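Jidwood Forums > Manipulation > Data collection
Thread: How many demos per task before you train?

kestrel_dn
Wednesday, March 21, 2018
We're recording teleoperated demonstrations for two tabletop tasks on the Herach rig, cloth folding and moving a flat bar. Policy is plain behaviour cloning from camera images plus joint positions. At 40 episodes the cloth policy reaches the right area and then closes too high. At 126 it closes at the right height, but only for one colour of cloth. Fingers are taped, with a fuzzy grey pad at each tip.
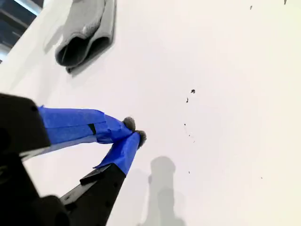

Should failed episodes stay in the training set? Keep them on disk with a failure label, but leave them out of plain behaviour cloning, which will copy the miss as readily as the grasp.

So my question is about variety. More episodes, or the same number with more cloths?

ohmlaut
More cloths. Your second hundred episodes are mostly teaching it that grey means grasp. We ran 4 cloths on the Kokkinos bench and it generalised better than one cloth at triple the count.

kestrel_dn
Same operator for all of them?

ohmlaut
Two operators. Didn't separate that out.

frostheave
Then I wouldn't credit the cloths. Operator style is a bigger factor than people admit – one of ours pauses before every close, and the policy learned to stall there. Fix the operator first, then vary objects.

kestrel_dn
Fair. The bar task has one operator throughout, so it's the cleaner test. The slab is grey with pale lengthwise grooves, and one arm comes down on the upper end.
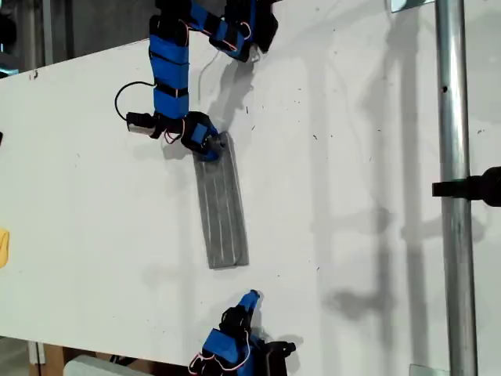
I log joint positions and gripper commands at the controller rate and downsample afterward. Timestamps come from the Jesard box, and the camera lags by roughly 3 ticks, which I correct before export.

frostheave
Correct it at capture. If the lag drifts, your offset is wrong for half the set.

ohmlaut
Disagree, keep the raw stamps and fix offline. You can redo an export. You can't redo an episode.

kestrel_dn
Keeping raw. Will measure drift over a full session and post the plot.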